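The Long War Over the Covers

May 28, 2018

I have now been cold for most of a marriage. This isn't a complaint, exactly. It's more of a weather report.

The trouble is that two people cannot agree on a blanket. One of them wants something light that can be kicked off and found again in the dark. The other wants to be pinned down like a specimen. I am the second kind, and I would sleep under a rug if somebody would beat the dust out of it first. My wife sleeps with one foot out of the bed all year, including the week the pipes froze in Sevcombe, and the foot when it comes back in is a thing I don't wish to discuss.

For the first several years we had a comforter that came from her parents' house. It had lost most of its filling to the bottom edge, so that what you had was a sheet with a sausage attached. Every few nights one of us would get up and shake it, and the filling would spread out politely for an hour and then go back to where it lived. We got rid of it during the move and I still think of it with some respect. It had found its level.

After that came the down years. I bought a down comforter at Kontogiannis, the bedding store on the hill that has been closing forever and is still open, where the man at the register told me it would last us 21 years. It lasted four. The first sign was a feather on my wife's eyebrow at breakfast. By the end we could not turn over without a puff, and the vacuum cleaner had to be emptied over the railing out back, which made it look as if we were killing geese in there. I went back to Kontogiannis with the receipt and was told that the 21 years assumed a cover. There had been a cover. I didn't have the receipt for the cover.

What I know about warmth

Over the years I have picked up some opinions, none of them from a reliable source.

Weight and warmth are two different things, and people like me confuse them. I had a wool army-type blanket as a kid that must have weighed as much as the dog, and I was convinced it was the warmest object in the county. My brother had a thin quilted thing and slept just fine. I offered to trade once, for one night, to prove my point, and woke up sweating under his. I told him I'd been freezing.

Size matters more than anything printed on the label. A queen bed with a queen blanket leaves you a few inches of drape on each side, and those inches are gone the first time anyone rolls over. Buy the king. It will hang down to the floor on both sides and look like a stage curtain, and you will step on it getting up, but both of you will be covered at three in the morning. We did this in our second apartment and had what I'd call a truce.

Tucking in the foot of the bed is a moral question and I'm not going to settle it. I tuck. She untucks. I've heard her do it, a kind of slow tearing noise, like somebody opening a very large envelope.

And dark colors. I used to be against them because of lint, and I was right about the lint. But a pale blanket shows coffee, and I drink coffee in bed on my days off, and I'm not a careful man. Navy forgives nearly everything except toast.

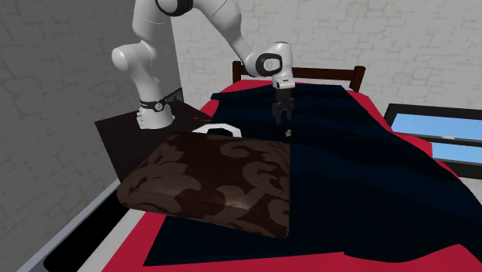
The two-blanket system

I had read somewhere that in other countries couples sleep under separate blankets as a matter of course, one each, folded in half side by side on the same bed, and that they think we're the odd ones. I brought this up at dinner. My wife said it sounded like a hospital. Then September came and she had a cold, and I moved to my own blanket for a week to avoid catching it, and neither of us has said a word about moving back.

Mine is from Nusilis, which is a mail-order outfit with a catalog full of people laughing under blankets. It cost more than I told her. It is thick and heavy and does not drape so much as land. Hers is a cotton weave she found on sale in Hutau when we were visiting her aunt, for 34 dollars, and I'm sorry to say it's the better-made of the two. The hem on mine has already started to go. I've sewn it back twice with brown thread because that's what was in the drawer.

There are drawbacks. Making the bed takes longer, and however you do it the result looks like two letters somebody forgot to mail. Guests who leave their coats in our room come out with an expression. My mother asked me, in the car, with the radio turned down, if everything was all right at home.

Everything is all right at home. I'm warm. The foot still gets across the border on occasion, usually around dawn, and comes to rest against my calf like something brought up from a lake. I used to yell. Now I just give it a corner of my blanket, and by the time the alarm goes off she has the rest of it.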